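Red cotton, second wash

The red cotton came off the roll at Schmieder in December and has been through the machine twice, both times at 40 degrees with nothing else in the drum. Marlene Brandes, who sold it to me, advised a spoonful of salt in the first wash. I left it out. The water from the first wash drained pink and the second drained clear, so I am treating the dye as fixed.

Folding is the slower job. A large piece of woven cloth never comes off the line square, and the edge wanders unless it is pulled straight before the first fold. I work on a pale surface so that the edge can be seen against it. 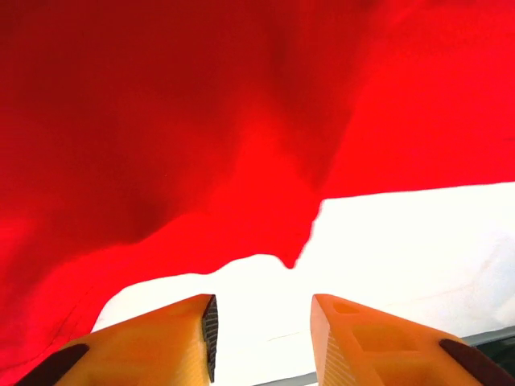 No. 14

The lower edge at this stage is wavy and dips to a small point near the middle. Creases of that sort are best dealt with by lifting the cloth and letting it fall again. Smoothing with the flat of the hand only moves the slack along.

After that it is folded in half lengthwise, then in half again, which gives 4 layers. I press at the cotton setting, working from the fold outwards, and stop 200 mm short of the raw end so that it can be trimmed later. The piece then goes in the Sitby box on the upper shelf, under the linen. The hem will be double-turned, in the same thread as the curtains.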